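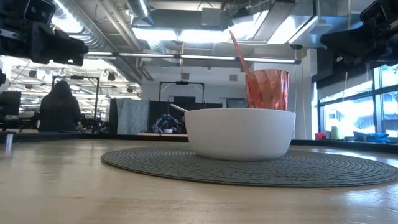
What does a student robotics club do with a whole semester? At Wada, they teach two arms to set and clear one breakfast place, over and over, and then argue about it.

The club is called Prestidus. It meets after classes, stays too late, eats badly. This year's project is Jirus -- a table-clearing routine for a pair of arms, meant for the Rurkier student challenge. Entries close in December. When I visited, on 2 December 2022, the to-do list on the whiteboard had been erased and rewritten so often you could hardly read it.

The rules are short. One place setting, 2 arms, 7 minutes. Bowl goes in the bin, cup goes on the tray, mat stays put. Spill anything and you start over. Sounds easy. It isnt.

Bowls are okay, the team says. A rim is a rim. The cup is another story. See-through plastic, cut sides, light bouncing off it everywhere -- the software sees edges that aren't there. And then the straw. Long, leaning, sticks up right where a gripper wants to come down. Two members wanted to write to the organizers and ask for straws to be dropped. They got outvoted.

So they practice. So far the log has 1686 tries in it, each one with a note. Most notes are one word. "Straw" comes up a lot. So does "glare," mostly from sunny afternoons, and there was a long debate over buying blinds. No money for blinds. They run the hard tests after dark insted.

The club has 8 members, and only some of them write code. One came over from theater and handles all the resets, same spot for every object, every time. Another keeps the spare parts and guards them. A first-year joined for the free pizza and now runs the left arm.

Best run to date: bowl and cup both put away, spoon dropped. Under the rules a dropped spoon costs points but doesn't end the run. They'll take it.

Next up is the written report, which no one has started. Then a video, then the entry form. After that, a second place setting, if the arms can stay out of eachother's way.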